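Journal > Hand Crafts > Notes on Natural Dyeing

We use cookies to remember your preferences and to understand how readers use this journal. By continuing to read, you accept their use.

Keeping a Dye Record for Wool

February 2020

The purpose of this entry is to set out the method of record keeping that I have adopted for naturally dyed yarn. Several readers have written to ask how a colour obtained in one season may be repeated in the next. A perfect match should not be expected. A close match is possible, provided that the dyer has written down what was done on the first occasion.

My own records began poorly. For the first two years I relied on paper tags tied to each skein, on which I noted the plant and very little else. When I wished to finish a cardigan in a soft gold obtained from onion skins, I found that the tag gave neither the weight of the skins nor the mordant. The cardigan was completed with sleeves of a visibly different shade, and it remains in use in that condition.

The present system employs a bound book with numbered pages. Each dye bath is given one page, and each page carries the same headings in the same order: the yarn and its dry weight, the mordant and its weight, the dyestuff and its source, the quantity of water, the highest temperature reached, and the time in the bath. A short length of the finished yarn is knotted through a punched hole in the margin. The book now holds 67 such samples, of which 27 are from plants grown in my own garden.

Weights are entered in grams and are always taken before the yarn is wetted. I mention this point because wet wool holds a great deal of water, and a figure taken after soaking is of no use in calculating the mordant. For alum I ordinarily work at twelve per cent of the dry weight of the fibre. Where I have departed from that proportion, the reason is given at the foot of the page.
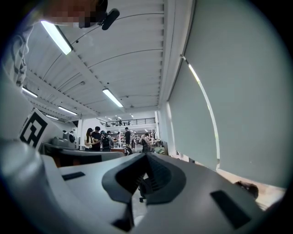
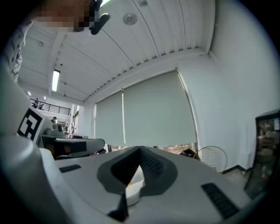 The source of the dyestuff deserves more attention than it commonly receives. Marigolds gathered at Plimthorpe in October gave a flatter yellow than those from my own beds, although the weight of flower heads was the same. The soil may account for it, or the age of the blooms. I am not in a position to say, but the entry shows the place and the month, and I shall be able to compare it with later gatherings.

Water should be treated in the same manner. The supply at Vinlow, where I lived when I began this work, was noticeably hard, and madder dyed there came out a clear brick red. Rainwater from the tank at my present address gives a browner result. I now write "tank" or "tap" beside the quantity. An unlabelled figure has misled me on at least one occasion.

Yarn should be identified by its maker and lot. Most of my samples are on the Grarnmont two-ply, which is sold undyed and takes mordant evenly. My current cone is lot 1162. A small number of samples are on the Papadopoulos worsted, a smoother yarn with a slight cream cast, and those are grouped at the back of the book. Blues in particular appear greener on the cream base, and it would be unwise to compare them directly with the others.

Fading is recorded separately. A second length from each bath is wound on a strip of card, half of it covered with thick paper, and placed in a north-facing window for about six weeks. At the end of that period the card is filed in an envelope bearing the page number. Beetroot and red cabbage have both performed badly, and I no longer use either for garments. Walnut hull and weld have shown very little change.

Readers who prefer loose cards to a bound book will find that the same headings serve equally well. Cards are easily sorted by colour, and this is a real advantage when planning a striped or patterned piece. They are also easily lost, and I would suggest numbering them from the outset.

A further entry will deal with the storage of mordanted yarn between baths, including the question of whether it may be dried and kept over winter.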